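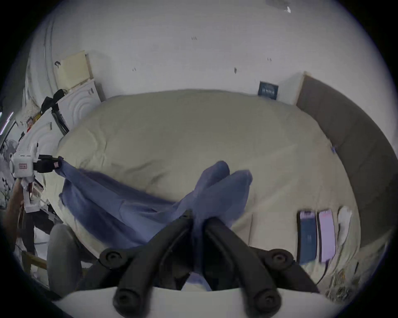 Beige duvet, periwinkle blue on top.

Leave the first flight alone

I've been flying out of Wundis for most of my adult life, mainly for work and sometimes to see family, and I've got an opinion about the early flight that I've bored enough people with in person. So now I'm going to bore you with it.

Galik has moved its morning departure to Sturnisby. It used to go at 8, and from January it goes at 5. Same plane, same seats, same flight number (2659, which I can recite the way other people recite their first phone number). The airline says the change "improves aircraft utilisation", and I'm sure it does. If you get a turboprop off the ground three hours sooner you can squeeze another return trip out of it before bedtime, and a plane parked on the apron earns nothing. I do understand that bit. I've sat next to enough airline people on enough delayed flights to have had it explained to me, usually with a diagram on a napkin.

What I don't accept is that a timetable is only about the aeroplane. A departure at 5 means bag drop before 4, and that means leaving home at an hour when the bus isn't running and the one taxi firm in Wundis charges its night rate. So you drive, and you pay for parking, and then you land at Sturnisby long before any office has its lights on and sit in the arrivals café with everybody else who had the same idea. The café's very nice. I've eaten a lot of its toast. But I'm not flying there for the toast!

The old 8 o'clock was a lovely thing. You could have breakfast in your own kitchen, get the bus, be through security in no time and still make a mid-morning meeting. People with hospital appointments used it, students used it, and there was a gang of engineers who always sat at the back and argued about football. It was nearly always full when I was on it, though I'll admit I'm no statistician and the airline has the real numbers.

Now for the bit where I try to be fair. Galik is a small airline with a small fleet, and Ansah has been breathing down its neck since it started flying jets into Sturnisby from practically everywhere else. Ansah feeds its long-haul flights with an early wave of arrivals, and I suspect Galik wants its passengers there in time to be part of that. If you're heading off to the other side of the world, a dawn arrival is handy. Fine. A few people on each flight are doing that. The rest of us are going to Sturnisby because we want to be in Sturnisby, and I think we've been rearranged to suit somebody else's connection.

There's a crew side to this too. An early start that comes round now and then is part of the job, and every pilot I've ever chatted to says so. An early start as the permanent pattern is a different matter, and I'd like to know how the rosters look. Wundis is the kind of base where people stay for years, they buy houses and have kids at the school. I'd hate to see that go.

My other worry is what comes next. I've watched this happen on other little routes. The good flight is moved to a bad time, passengers drift off to the motorway, and a year or two later someone stands up and says demand has been disappointing and sadly the service can't be sustained. Well, of course it's been disappointing. You could empty a cinema the same way by showing the main film before dawn.

What would I do? I'd put the 8 o'clock back and find the extra flying in the evening, when there's a great big gap after teatime and plenty of people stuck in Sturnisby who'd pay to get home that night. The runway at Wundis is open late anyway. If the evening doesn't work, try the early one on 2 mornings a week – the ones when most of the long-haul lot travel – and let us keep the rest. And publish the loads afterwards, so we can all see who was right. I'm quite prepared for it to be them.

I've written to Galik to say all this. I got a polite reply thanking me for my loyalty, with a discount code for the 5 o'clock.

Comments

Agree with nearly all of this. I used the 8 for clinic visits and I now stay over the night before, so it costs me a hotel on top of the fare.

Sorry but I like the new time. I connect onto Ansah every month and the old one meant a very long wait at the other end.

What about the fog? It never lifts at Wundis before breakfast in winter. I give it until the end of January before they're all running late.

The evening idea is a good one. Last flight home leaves far too early as it is.

Contact | Copyright, all rights reserved | Back to top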